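Questions We Get About the Tollia Build

Welcome! If you've found this page, you probably saw the sign-up sheet at Latstead, or a friend sent you the link, or you're building a pair of hand grippers yourself and got stuck somewhere around the trigger. All of those are fine reasons to be here. I've tried to put down the things people ask most often, in more or less the order they ask them. I do tend to go on a bit, so feel free to skip around.

What is Tollia, in plain words?

Tollia is a pair of hand-held grippers that you work with your own hands, plus a small arm that we hope will one day copy what the hands did. You hold a gripper by its handle, squeeze, and the fingers close. While you do this, the movements get saved, and later we use them to teach the arm. Most of what we've done so far has been on the hand side, and the arm is still in pieces on a shelf (a nice tidy shelf, I'll say that for it).

Who is behind it?

Two of us do most of the work. I'm Sumaiya Miah, and I look after the printing, the wiring and this page. Tassanee Srithong writes the software and is the one to talk to if your recordings come out strange. We share a bench at the Latstead workshop, and plenty of other members have lent us a hand, a drill bit or an opinion along the way.

Do I need to know how to program?

Not to build the grippers, no! If you can follow a wiring sketch and you're patient with small screws, you'll be fine. You'll want a bit of Python once you get to looking at recordings, but Tassanee has a starter script that she hands out freely, and it gets you a long way before you have to change anything in it.

What does a pair cost to build?

Our first pair came to $139 in parts, leaving out the ones we broke. The second pair cost less, mainly from knowing what to buy the first time. If you have to pay for printing as well, ask at your own workshop before you start, as prices vary an awful lot from place to place.

How long does the printing take?

Each gripper has 13 printed pieces, and I usually spread them over a few evenings. The fingers are the ones to slow down for. I print them lying flat, with the layers running along the length, and they've held up far better than my first set, which snapped the very first time I squeezed a jar lid. Handles are forgiving. If yours comes out a little rough, sand it until it feels good in your palm and carry on.

Why are the handles shaped like that?

We started with a straight grip, like a broom handle, and my wrist was grumbling after ten minutes. The pistol-style handle lets your arm stay in a comfortable line when you reach down to a table. It went through a lot of versions, and I'm fond of every one of them, even the enormous one that only fit Tassanee's cousin.

What are the metal and plastic bits on top for?

They're mounts. We bolt different things onto them depending on what we're trying out that day, and the two grippers don't have to match. If you're only after the squeeze readings you can leave them off altogether and save yourself some weight.

Can I make it cordless?

You can, and I know somebody who did, but we've stayed with a cable. The battery version was heavier in the hand and liked to give up in the middle of a good run. Please do get a nice long, soft cable, though. A stiff one pushes back at you every time you turn your wrist, and you'll feel it by the end of an afternoon. I leave a loop of slack near the elbow and keep my feet well away from it.

What should I practice on first?

Whatever is in the kitchen drawer! Start with something squashy and forgiving, like a sponge or a rolled sock, and move on to paper bags once you've got a feel for the trigger. Bags are lovely practice. They crumple differently each time, they make a noise when you squeeze too hard, and they weigh so little that you learn to be gentle. After that, try taking things out of a basket, and then putting them back in, and you may be surprised how much harder the second one is. 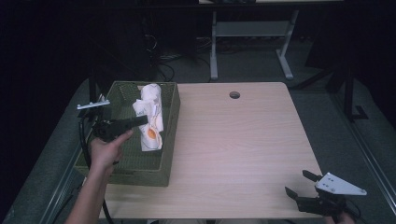

Paper bag and basket practice, one gripper in each hand.

How many recordings do I need?

More than you'd like, I'm afraid. We're aiming for 600 short ones before we let the arm try anything by itself. Keep each one brief, put the things back in slightly different spots between turns, and stop when you get tired. Tired hands make sloppy recordings, and then you spend twice as long sorting them out.

My gripper won't close all the way. What did I do wrong?

Very likely nothing. Look at the Selvanayagam linkage first (that's the little crossed pair of arms behind the fingers, named after the member who sketched it for us on a napkin). If its screws are too tight, it binds before the jaws meet. Back each one off a quarter turn and try again. If that doesn't help, check for a stray blob of plastic in the slide.

Can I come and try it?

Please do! Drop a note in the Latstead members' box with your name and a good time to reach you. Our next open bench is planned for September, and we'll have both pairs out, and probably cookies too.

Page last updated May 28, 2026

Related pages
Tollia parts list and print files
Wiring the trigger, step by step
Jalitz arm: what's on the shelf so far
Latstead workshop: bench booking and tool training

Get the Latstead newsletter
Bench news and open evenings, sent once a month. Enter your email address to sign up. You can unsubscribe at any time.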